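4.2 Surface and verge

The Jaditz manual grades a track by its ruts alone. We doubt that one number can cover gravel between curbs and bare dirt alike. 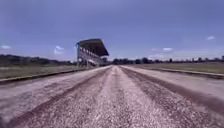
Kragh's score also ignores the verge, which we think matters more.
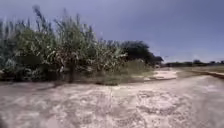
Kirsten Østergaard objects that reeds shade the soil and that any verge score would only measure shade. We have no data to rule this out.

Figure 5. Grass and worn ground.

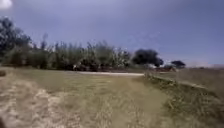

Bare patches are often blamed on traffic. The evidence is thin.

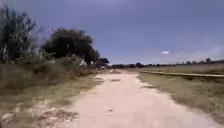

Nor do we trust widths taken where grass grows into the sand.

Shares: 200 | Comments: 1

Reader: Was Dravlow graded too?

Related
Track wear at Jisden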